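Cables on a two-arm table build pull on the wrist, how do you fix it?

Eugeniusz Pietrzak
Hello all. In our shared workshop in Jotomberg I am building a table with two arms on the front rail and three walls. My practice task is a padlock. When the wrist turns more than 60 degrees, the purple cable becomes tight and the gripper moves 2 or 3 mm from its position. Should I make the loop longer, or buy a cable chain?

Qudah
Longer loop. I had the same problem, no chain needed.

Reijo Rautiainen
I would not buy the chain yet, it is heavy for a small wrist. Please try in this order:

1. Loosen all the ties on the forearm. Let the cable make a high arch over the wrist, then tie it again only near the elbow.

2. Turn the wrist slowly to both ends by hand, with power off. Look at the plug and not at the cable.

3. Run the task with the padlock near the middle of the table. My own table, with the arms at the front and the blue cable also lying on it:
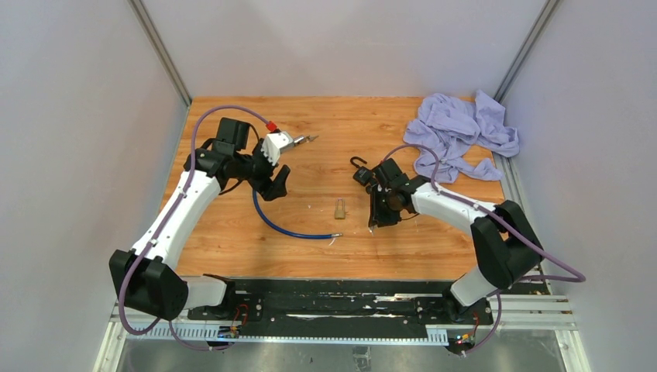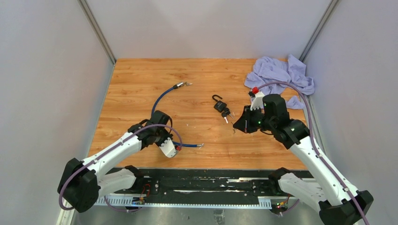 4. If the gripper still moves, check the screws of the wrist. Mine were loose in August and I blamed the cable for up to 60 hours of work.

Eugeniusz Pietrzak
Thank you Reijo, I will start with the ties this evening.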